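Gukmont halts table-clearing robots after fault traced to simulated rooms

April 2019

Gukmont has stopped field trials of its table-clearing robot after two of the machines pushed down on furniture hard enough to trip their emergency stops. The company said no one was hurt. It has traced the fault to a set of simulated rooms used to train and check the robot's software before it is loaded onto real machines.

Both stops happened at the Mwakalinga conference center, where the robots had been clearing meeting rooms between bookings. In the first, the arm reached for a paper cup near the back of a table, closed its fingers above it, and then kept moving down until the wrist sensor registered more than 80 newtons. The cup was crushed and the table surface was dented. The second stop came later the same day in another room. That time the arm had reached over the back of a chair, and the chair was knocked into the wall.

The center asked for the machines to be switched off and Gukmont agreed. They were taken back to the company's workshop that evening, and the trial has not restarted.

"The stop worked the way it is supposed to work, but the arm should not have been pushing in the first place," said Thaís Conceição, who leads testing at Gukmont. "Our software believed there was free space where there was a table. We needed to know why it believed that."

The company's first guess was a bad sensor. Technicians swapped the depth sensor on the first machine and ran the same reach again over a foam block, and the arm went too low again. The second machine had a sensor from a different batch and did the same thing. Logs from both showed that the measured height of the table was correct. The part of the software that chooses how far to lower the hand had overruled it.

That part is learned. It is trained in Tallness, the simulation package Gukmont uses, where a virtual robot practices reaching for objects on virtual tables. The rooms are made to look different from one another on purpose, with changes to the wall patterns, floor colors, lighting, window views and furniture, so that the software does not become used to one kind of place. Small objects are scattered on the tables, including bags, cups, boxes, ornaments and crumpled packaging.

The rooms came from Trivar, a supplier of 3D scenes. Trivar delivered a library of 800 of them last July. In 60 of those rooms, Gukmont now says, the tabletop that could be seen and the tabletop that could be touched were in different places. The visible surface was where it should be, while the invisible shape that the simulator uses to work out contact sat lower. A virtual hand could pass through the visible top and meet nothing until it was well below it.

Objects had been placed on the visible surface by hand and fixed there, so they did not drop through and give the problem away. To anyone looking at a rendered picture of one of the rooms, everything appeared to be resting on the table as normal.

In training, the software was rewarded for getting its fingers low around an object and was penalized for contact with the table. In the faulty rooms the penalty never came. The lowest grasps scored best, and the software picked up the habit of going down further than the measured height whenever a room looked like one of those where that had paid off.

Conceição said the rooms at Mwakalinga shared several features with the faulty set. The tables have pale tops under strong light, and the chairs have high backs that stand close to the table edge. Other sites in the trial have dark wood tables, and logs from those sites show no reaches below the safe height.

"We went through the logs from every site before saying that," she said. "There are some grasps I would call untidy. There are none where the arm was pushing on the table."

The fault also got past Gukmont's own checks. Before a new version of the software goes onto a machine, it is run in a set of test rooms that were kept out of training. Those rooms were taken from the same library, and some of them had the same error. A grasp that would have struck a real table was marked as a pass.

The company does run a bench test on a real arm as well. It is done on one table, with a dark rubber mat on top. The version that went to Mwakalinga passed that test without a problem.

Trivar confirmed the error in a short statement to customers. It said the affected rooms had been built with an older table model whose contact shape was not updated when the height of the visible model was changed. The supplier has withdrawn the rooms and is sending out replacements. It said it had written to every customer who downloaded the library and asked them to check any software trained on it.

Gukmont said it does not plan to seek damages and will keep buying scenes from Trivar. It has asked that future deliveries come with a report comparing the visible surface and the contact surface of each piece of furniture. Until that is in place, its own staff are running the comparison with a script that drops a small ball onto each table, chair and shelf in a room and records where it comes to rest. The script was written in the week after the stops, and it found the faulty tables on its first full run. It also found a cabinet whose top could not be touched at all, though the robot is never asked to reach there.

The chair that was knocked over turned out to be a separate matter. In the simulated rooms the chairs are fixed to the floor and the planner treats a chair back as a flat panel. The arm cleared the panel but its elbow came down behind it as the hand went too low, and the elbow caught the top edge. Engineers think the chair would have been missed if the hand had stopped at the right height. They are adding a wider margin around chair backs anyway, and some chairs in the simulator will now be free to slide and tip.

Several changes are being made to the machines themselves. The measured table height will become a hard limit that the learned software cannot overrule. The arm will slow down for the last part of each reach. The force at which it stops will be lowered from 80 newtons to 60, although Conceição said that number may come down again once her team has looked at how often ordinary work sets it off. Picking up a heavy tray can produce a brief spike, and a limit that is too low would leave machines standing still with a tray in the hand.

Staff who work near the robots have been given new instructions too. At Mwakalinga the machines had been allowed to start on a room while people were still packing up, as long as everyone was away from the table. That permission has been withdrawn at all sites. A robot will now wait outside until the room is marked as free on the door panel.

The conference center said it wants to see the new version working on its own tables before it takes the machines back. It has lent Gukmont a table and a set of chairs from the rooms where the stops happened, and these have been set up in the workshop beside the old test bench. The dented tabletop has been replaced at Gukmont's expense.

The software is being retrained from the beginning. Engineers had considered correcting the existing version with some extra practice in repaired rooms, but tests showed that the low reaches came back under certain lighting. Starting over takes longer, and it means that other improvements made over the winter, including better handling of glassware, will have to be checked again.

For the time being the faulty rooms have been kept in a separate folder and are used for comparison. Each is run once as delivered and once with the contact surface moved up to match, with the same robot, the same objects and the same starting position. The difference between the two runs shows how much of the old habit is left. Conceição said her group also looks over rendered stills from the rooms by eye, which they had stopped doing when the library grew too large.

"A still would not have shown us this fault, and I want to be clear about that," she said. "But we had got to the point where people were training on rooms they had never looked at. I was one of them."

Gukmont has given no date for the return of the trial. A decision will be made once the retrained software has been through the simulated rooms, the old bench test and the borrowed furniture. Customers with machines in storage have been told to leave them switched off and not to install the version currently listed on the download page, which will be removed when the new one is ready.

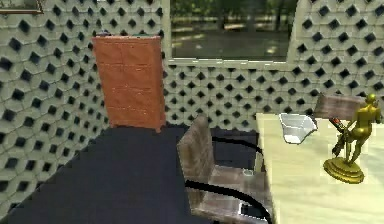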